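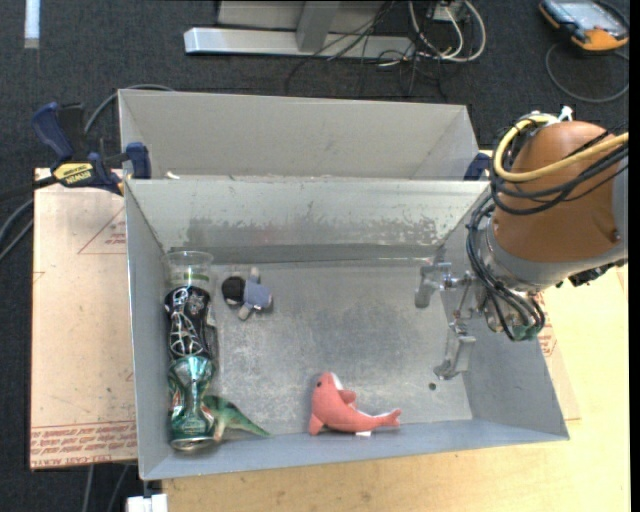 Grasp success drops when the bin is nearly empty. Is this a known effect?

I'm reproducing the self-supervised grasping result from the Geum paper with a two-finger gripper and a fixed camera. Training data is 2326 attempts, labelled by gripper width after lift. With a full bin my success rate matches theirs. With only a few items left, as in the state shown with the can, the pink dolphin and the dinosaur up near the walls, the policy keeps choosing grasps where one finger would have to pass through the sheet metal. Lowering the score threshold made no difference. Is this the network or the sampling?
Jae-hoon Ham

2 answers

Sampling, most likely. If you draw grasp candidates uniformly over the floor, very few land beside a wall with the correct wrist angle, so the network has hardly any positive labels there. The walls also slope inward, and a vertical approach that clears the rim can still touch lower down. Check collisions against the full finger length, then resample 5 angles per candidate within 9 cm of a wall. We did this at Vokska in October and almost all of the wall failures went away. Retrain afterwards; filtering at run time alone only hides the bias.
Kyung-hwa Bang

Same problem here with Graltard. Try a bigger bin?
Graltora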